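How to Get a Tired Whiteboard Writing Like New

Posted Friday, September 11, 2020 by Tala Hakim
Filed under: Desk & Study

I love a whiteboard. I plan my meals on one, my kids do long division on one, and I have been known to take one off the wall and lay it flat so we can all lean over it and scribble at once (try this, it's so much more fun than taking turns!). But boards that get used a lot go gray, and a gray board makes every marker look bad. Most of them can be rescued in an evening.

What you need

2 microfiber cloths
A small spray bottle of rubbing alcohol
Warm water with a drop of dish soap
A fresh dry-erase marker, black if you have it

Step 1: Do a scribble test

Before you clean anything, draw something big and loopy. Arrows are great for this, and so are fat S-curves, which make you change direction and pressure partway through. Don't write words, you'll go too carefully. You want to see what the board does with a fast, careless line.

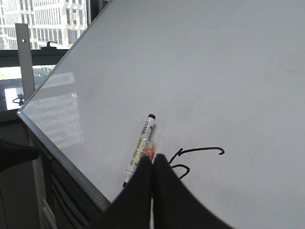 Leave the ink for a couple of minutes and then wipe half of it with a dry cloth. If it comes away clean, your surface is in good shape and you can skip to Step 3. If it leaves a ghost, keep going.

Step 2: Lift the ghosts

Trace right over any old marks with your fresh marker and wipe while the ink is still wet. The solvent in the new ink loosens the old stuff, and I still get a little thrill every time it works! For anything stubborn, spray the alcohol on the cloth (not straight on the board, it runs under the frame) and rub in small circles. Open a window first.

Permanent marker comes off the same way, just slower. I once cleared a whole December calendar that somebody had written in the wrong pen.

Step 3: Wash and dry

Go over the whole board with the soapy cloth, rinse the cloth, go over it again with plain water, and dry it right away with the second one. Soap film is the number one reason a "clean" board smears the next day. Get into the corners, where the dust packs in.

Step 4: Check it against the light

Crouch down until you catch the reflection of a lamp or a window and move your head from side to side. Streaks and leftover film show up in the shine long before you'd notice them looking straight on. Buff those spots dry and look again from the other side.

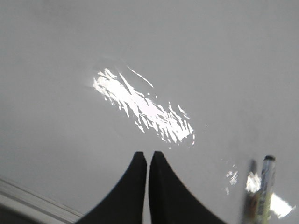
Brukley wrote in to say that the light trick found a patch of old tape glue on a classroom board that had been eating markers for years, and that cooking oil on a paper towel got it off, followed by two rounds of soap. I haven't tried oil myself, but I'd go heavy on the soap too!

Keeping it that way

Wipe the board every evening, even if you're only halfway through a plan (copy it out first). Wash your eraser now and then. Store markers flat with the caps clicked shut, and toss any that squeak.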